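3.2. Montaje en el taller y tarea de fregado

El sistema, al que llamamos Trosgate por no encontrar un acrónimo decente, se construyó en un taller compartido de Gultska a lo largo de 19 tardes. El presupuesto obligó a decisiones que un laboratorio con medios habría calificado de provisionales y que aquí son ya patrimonio del edificio. Los dos brazos se atornillaron al banco con una separación de 43 cm entre bases, que es la distancia a la que dejaban de golpearse al arrancar y también, por casualidad, la que permitían los agujeros existentes. El control corre sobre Flarnico, un planificador propio cuya documentación consiste en los comentarios del código y en la buena memoria de quien los escribió.

Elegimos el fregado de vajilla por dos motivos. Obliga a mantener el contacto con superficies curvas durante varios segundos seguidos, cosa que la clásica tarea de apilar cubos evita con elegancia. Además, en el taller siempre hay vajilla. La esponja es de las de dos caras, espuma y estropajo, y se deforma de un modo que ninguno de nuestros modelos predice bien. Tras varias semanas renunciamos a modelarla y dejamos que la política aprendiera de demostraciones teleoperadas, a razón de 21 por tipo de pieza.

Las piezas se trabajan sobre una bandeja rojiza que delimita el espacio útil. El brazo izquierdo maneja la esponja al limpiar los platos; el derecho interviene por el lado opuesto. Los cuencos se tratan aparte, ya que sus paredes dejan poco sitio a los dedos de la pinza y mucho a los errores de calibración. Las cámaras de muñeca aportan la vista cercana y la de cabeza, el conjunto. 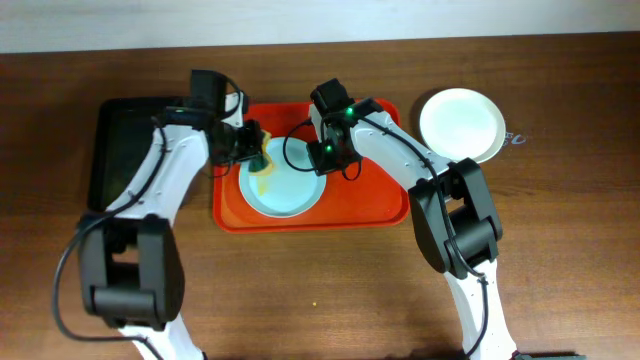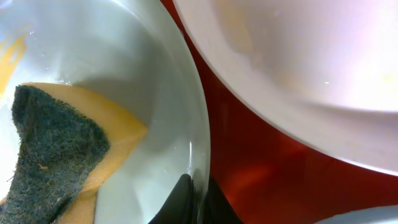

Figura 4. Fregado con esponja de dos caras: plato azul claro, vista desde la cabeza, y cuenco blanco, vista desde la muñeca.

¿Por qué no medir la fuerza de contacto con un sensor en la muñeca?

El sensor que probamos, montado en un adaptador impreso según el diseño Jõgi, añadía 7 cm a la longitud de la muñeca y dejaba fuera de alcance la mitad de la bandeja. Estimamos la fuerza a partir de las corrientes de los motores - un método ruidoso, pero suficiente para distinguir entre frotar y empujar el plato fuera del banco.

La estimación se recalibra al comienzo de cada sesión con el brazo en reposo. Si se omite este paso, el controlador interpreta el peso de la propia pinza como resistencia del plato y aprieta menos de lo debido, con resultados que cualquier compañero de piso reconocerá. El procedimiento completo de calibración y los valores de ganancia empleados figuran en el apéndice B.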